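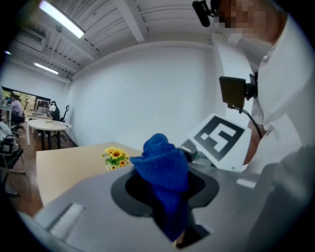
Courses > Automation Lab > Handouts > Unit 4
Search this site Go

Unit 4: Comparing two hand-held grippers

Read this before the lab on Thu 12 August. You will work in pairs with the Cernus gripper and the Nunden gripper. The aim is to find out which one records cleaner motion on soft and rigid items.

Each pair does 20 grasps per gripper, 10 on cloth and 10 on a rigid item. Start every grasp from the same marked point and keep the speed steady. Write down slips and tracking losses as they happen — the log alone does not show why a grasp failed.

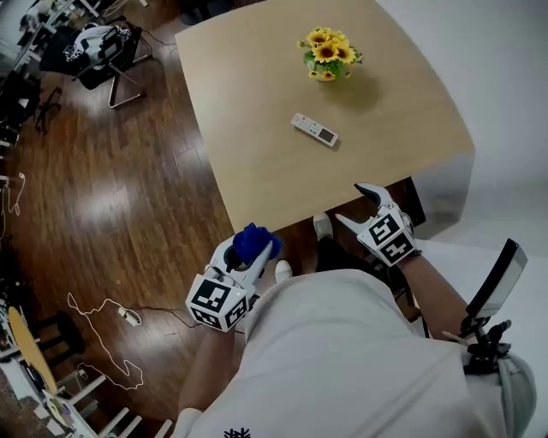
Tracking depends on the cube markers staying in view of the overhead camera. Keep your wrists turned so that at least one face is visible, and don't let your head or shoulders block the line of sight. Leaning forward over the table edge with a gripper in each hand is a normal working position, but check the preview before you record. A thin, flat item such as a remote control is a good rigid test, as the jaws have to come in low.

Closing force is set in the Wudavier controller. Leave it at 400 for all runs. If you change it by mistake, discard the run and repeat it.

Hand in the log and one page of notes. Say which gripper you would pick for cloth and give your numbers.

Coughlan Automation Lab | Contact | Back to top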